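Tredcombe's magazine swap is back, and it has outgrown the hallway

If you've walked past the old Mulder building lately and wondered why people keep coming out with armfuls of magazines, I can fill you in, as I've been one of them for most of the summer. The swap shelf that used to live in the hallway by the stairs has moved into the big front room, and it opens properly in September.

Quick recap for anyone new in town. The shelf started as a single bookcase where you could leave a magazine and take a magazine. No sign-up, no fee, no due date. It did fine for years and then got a bit sad – mostly old TV listings and one very tired stack of boat catalogs. Then Ifeoma Omoregie took it over last winter and started asking people what they really wanted to read.

The answer was pretty much everything. Knitting, motorcycles, chess, gardening, news weeklies, and a whole lot in languages other than English. I asked Ifeoma how many issues she has now and she had the number ready: 3021, as of the last sort. She keeps a list in a green notebook and she let me flip through it, which was a treat (I found an entry that just said "goats, various").

The foreign-language section is my favorite part. It takes up most of the back wall, with Spanish and Portuguese nearest the window and then French, Polish, Chinese and Arabic. I can't read most of it and I still spent half an hour in there looking at covers! Jhonatan Taipe, who grew up in Peru and now drives the 7 bus, told me he came in for a soccer magazine and left with a cooking one from Lima that his mother used to buy. He's since dropped off a box of his own.

Moving costs came to a bit more than planned. Bilow, the hardware store on the corner, gave a discount on shelving, and a bake sale in the spring brought in 300 dollars, most of which went on lights. The room was awfully dim before. Now you can read the spines, or the staples anyway.

A few practical things. The room will be open from 10 in the morning until 6, and the side door on Vaseo Lane is the one without steps. You can bring up to 40 magazines at a time, but please call ahead if you have more than that, as the sorting table fills up fast. Damp or moldy ones can't be taken. Newspapers can't either, though I did try to argue for the Sunday crosswords.

There's also going to be a reading hour in the evenings, starting at 7, where people who speak a language can help others get through an article. Spanish is first, with Chinese after that if enough people put their names down. The sheet is on the inside of the front door. Mine's already on it, under Spanish, with "very rusty" written next to it.

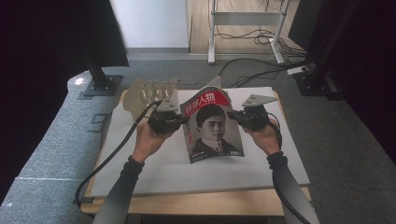 An issue of 环球人物, with a black-and-white portrait on the cover.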